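Sharing the housework, tips that held up

Posted 4/3/26 by Usha Palaniappan
Filed under: Home, Equal Shares

Quick one this month. Typed up from the Gretudance evenings in March plus what people sent in after. Mostly for couples and families where one person (usually a woman, usually tired) is running the whole house in her head. Some of it works for roommates too. Skip what doesn't fit.

Write down the invisible stuff first

Before you divide anything. Not "laundry". Laundry is: noticing the basket is full, checking pockets, knowing what shrinks, buying detergent, folding, putting away, finding the kid's gym shirt at 9 pm. Put all of it on paper. Kitchen table, one sheet each, no talking, then swap sheets. The two lists won't match. Mine ran onto the back and my husband's was nine lines and one of them was "trash".

Don't argue about the lists that night. Leave them on the fridge a few days and let people add to them.

Hand over the whole job

Biggest one. If he cooks on his nights but you plan it, shop it and text him that the chicken needs to come out of the freezer, you still have the job. Whoever owns dinner owns it from the "what are we eating" part to the wiped counter. Same with the dentist, birthday gifts, school forms, the cat.

Then leave it alone. Really. Go in another room. The towels will be folded wrong and they'll dry you just the same.

Agree on "done"

Fights about chores are mostly fights about what done means. Is the kitchen clean if the pan is soaking? Decide once, write it inside a cabinet door. Ours says:

Sink empty, pans included
Stove wiped
Counters wiped, crumbs NOT onto the floor
Trash out if it's over the rim
Dishcloth hung up, not in a ball

Keep it short. If the standard is very high for one person and the other doesn't care, meet lower than you'd like. I hated this tip when I heard it and it's the one we use most.

Swap the jobs that got stuck to somebody

Look at who does outside, cars, gutters, anything with a plug, and who does food, kids, sheets, grandma's appointments. The first pile comes up now and then and can usually wait for good weather. The second is every single day. So even an "equal number of chores" split can be way off. Trade something daily for something occasional and see how it feels after a month.

Teach each other, properly, once. Show where the water shutoff is. Show how the washer filter comes out (towel on the floor first, a shallow dish under it). Whoever is learning keeps their hands on it, whoever is teaching keeps theirs in their pockets. Kamala Rodrigues ran our basics night this way and people went home and bled their own radiators.

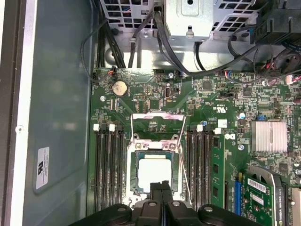
Kids too, and watch which kids. Daughters get handed the dishes and the baby, sons get handed the lawn every other week. Put everybody's name in a bowl and draw. All of them should leave home able to cook a pot of rice, sew on a button, unclog a drain and clean a toilet. Ages, going by what readers sent:

Little ones: matching socks, setting out spoons, watering the plants you don't mind losing
Grade school: packing their own lunch, sweeping, feeding pets, stripping their bed
Teens: one full dinner a week, their own laundry start to finish, a bathroom

Pay for chores or don't, but if you pay, pay the same. One family wrote in that the boy was getting lawn money and the girl was getting thanks for babysitting. They'd never noticed. Fixed it that week.

Weekly check-in, keep it small

Twenty minutes, same evening every week, with something to eat. What's coming up, who has it, what fell through. No going back over last month. If it slides into a fight, stop and do the rest tomorrow. Phones are fine for the calendar, face down otherwise.

We tried the Clirkent planner app and then went back to a paper calendar by the door. The app only pinged me. If you use one, make sure all the adults get the reminders, and take turns typing stuff in or you've just invented another chore.

Money for time

If somebody cut their paid hours to keep the house going, that belongs in the budget talk. Things people do:

Same amount of personal spending money each, whatever the paychecks look like. One couple does 200 a month each, no questions.
Retirement paid in for the one at home.
Both names on the accounts, both know the passwords. Write down where the papers are.
An emergency fund in each person's own name. Start with 300 and leave it there.

And price the help before you say you can't afford it. A cleaner every other week might be less than what you're spending on takeout because everyone's wiped out. If you do hire, pay fairly, pay on time, and pay when YOU cancel. That's somebody else's household too.

Kitchen shortcuts that cut the load for whoever's on

Label the shelves. Sounds silly. Stops "where does this go" dead.
One running grocery list on the fridge. Whoever finishes it writes it. Not on the list, not bought.
Repeat dinners. Same five, two weeks running, then change one.
Soak beans the night before, cook double, freeze flat in bags with the date on.
Knives, boards and the big pot at a height the shortest cook can reach.
Rinse your plate. Just rinse it.

Laundry

A basket per person and each person's basket is theirs. Kids' clothes get done when the kid brings the basket down. Sheets are a two person job, put some music on. We quit ironing except for funerals and interviews.

When someone's sick, or there's a new baby

Redo the split on purpose and put an end date on it. Temporary arrangments turn permanent so fast, esp after a baby. Whoever's home on leave is recovering and feeding a person, that's the job, the vacuuming isn't included automaticaly. Nights can be split by shift even if only one of you is nursing: the other does diapers, burping, resettling. And the parent going back to work gets days alone in charge, early on, without a page of instructions left on the counter.

Elder care same thing. His mother, his phone calls. You can help!! But he knows the name of her doctor.

If you're on your own with it

Plenty of readers are. Swap with a neighbor, one cooks, one does the school run. Lower the bar on floors. The Belkadi tool shelf next to the laundromat lends out carpet cleaners and drain snakes, bring ID. Freezer swap is still going at the Gererberg hall, room 2, bring something labeled and take something labeled. No glass jars please.

Printable chore sheet is form 1023 on the downloads page, blank version and a filled in one. It was printing sideways last month, should be ok now. Large print copies from Kamala at the desk.

More tips for the next page, send them to me by the usual address, short ones are great. Still need something good on splitting holiday cooking, and on what to do about the relative who only ever thanks the wife.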